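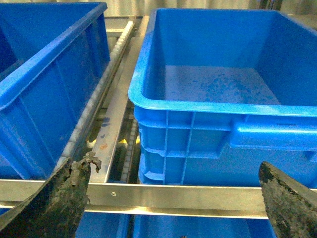

Meenakshi Maurya has a rule about demos, and the rule is that she leaves the room. "If I'm standing there, the planner gets nervous," she says. She writes planning software for a living and knows perfectly well that it has no nerves. She leaves anyway, gets a coffee, and comes back to read the log.

We met at Gruvau on 8/4/22, in a meeting room where the whiteboard still carried somebody's argument about quaternions. Maurya leads work on Gatach, the layer of software that sits between the cameras and the arm and decides what the arm ought to try next. The job she has been teaching it since March is moving small parts between blue plastic bins. She would like you to know that this is hard. She would also like you to know that her mother does not believe her.

"My mother asked what the robot does. I said it takes a thing out of a box and puts it in the other box. She said, and then? I said, and then the next thing. There was a long silence on the phone."

The trouble, as she tells it, starts with the bins. Shiny metal is bad for depth sensing, which everyone expects. What she hadn't planned on was how much grief she would get from plain blue walls. A flat wall in a single color gives the stereo matching very little to hold on to, so it fills the gap with a guess. The early versions of Gatach believed those guesses without question. It would see a floor a little higher than the real one and close the fingers politely in midair.

"It reported success, too. That was the part I took personally. It closed on nothing, it lifted nothing, it placed nothing, and it wrote 'complete' in the log. I've worked with people like that."

The fix was dull and took most of a month. The software no longer tries to measure the bin at all. It finds the rim, which is thick and has a decent edge, fits a model of the tote to it, and works out where the walls and floor must be. Anything left over gets treated as a part. Depth readings that disagree with the model by too much are thrown away, and Maurya keeps a count of those, because she likes to know how often she is being lied to.

Then there is the question of which part to go for first. Push-button switches are an awkward shape, with a round cap at one end, a square body at the other and terminals sticking out of the sides. One that stands upright offers its cap like a doorknob. One that has fallen over offers several ways to go wrong.

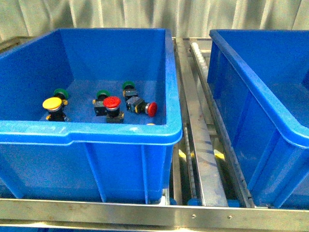 Saulius Grigaitė thinks the order of picking gets far too much attention, and told me so before I had finished the question. In his view a planner should grab whatever it can reach, look again, and stop composing symphonies. Half the clever sequences are out of date after the first pick, he said, because something always rolls.

Maurya has heard this before, some of it through a wall. "He's right about the rolling," she says. "He's wrong about the walls. If you grab whatever's easy, you end up with one part jammed in a corner and no angle to reach it from. Then you need a push, and a push is a whole other planner, and guess who has to write it."

They settled on a compromise that neither of them likes. Gatach scores the candidates, keeps the best 4, and checks each of them for a clear way in and a clear way out. It commits to one pick only. Then it looks again, as Grigaitė wanted, but it carries a small penalty for leaving stragglers near the walls, as Maurya wanted. The penalty is a number in a config file. I gather it has been changed back and forth more than once, with increasingly short commit messages.

Testing happens first in a simulator called Petrenko, where a batch is 4000 picks and everything is clean. "In Petrenko the fingers are always new," Maurya says. "The friction is whatever I typed. It's a lovely place. I'd retire there." On the real cell a run is 100 picks, and she trusts one of those more than any number of batches.

I asked about the name of the module that handles retries, which is Boltent. She said it was a typo that got into too many files to remove. It now has 993 lines and its own test suite, and new hires assume it stands for something.

Her next job is to make the software better at giving up. At present, when a grasp fails, Boltent tries the same approach with a slightly different wrist angle, then another, with what she calls "the confidence of a man folding a map." She wants it to work out why the grasp failed before it picks a new one. Bad depth calls for a second look. A slip calls for a different grip. A blocked path means leaving that part alone and coming back to it later.

Grigaitė would start by lowering the retry limit. The two of them had a meeting about it booked for after our interview, in the same room, and he was already at the door with a marker in his hand.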